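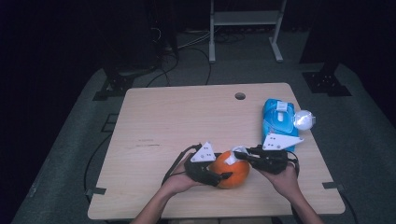

Household money checkup, spring round
19 Apr 2022

I run through this list twice a year, once now and once in October, and the comments are mine as I go. Steal whatever you like.

1. Emergency cash – OK
Still in the plain savings account at Kotent. The rate is pitiful and prices are climbing faster than it pays, but I sleep fine. I had let it slip to 41 percent of my target over the winter (car, then teeth, then car again) and it's back up to 70. Good enough to pass.

2. Adjustable debt – NEEDS WORK
If you owe on anything with a rate that moves, go read the paperwork tonight! I found out my credit line at Fomholm resets every six months and I'd been reading the old number off an old letter. Called, sat on hold forever, got the new one. Extra payments go here first until it's gone.

3. Stock and bond split – OK, barely
Way too heavy on stocks after last year's run. I sold a little and felt sick doing it. Arvo Kemppainen wrote in after the last checklist to say bonds are no shelter when rates rise, and he has a point, so I kept mine short.

4. Single-company risk – FAIL
Still holding the Miettinen shares from my old job. Same comment as last time. Same comment as the time before.

5. Fees – OK
Two funds doing the same thing, one costing a lot more. Closed the pricey one. Check the exit charge before you do this, I didn't and got lucky.

6. Beneficiaries and passwords – PARTLY DONE
Names are right on everything except the Kodemham pension, where the form wants a witness. Nelli Honkanen said she'd sign. The password sheet is in the sealed envelope with the will – updated, dated, old one shredded.

Begoñe Villanueva asked if I check my credit report too. I do, but separately, in the summer, so it isn't on here.

Carried over to October: item 2, item 4, and the witness form if Nelli and I can't find an afternoon before then.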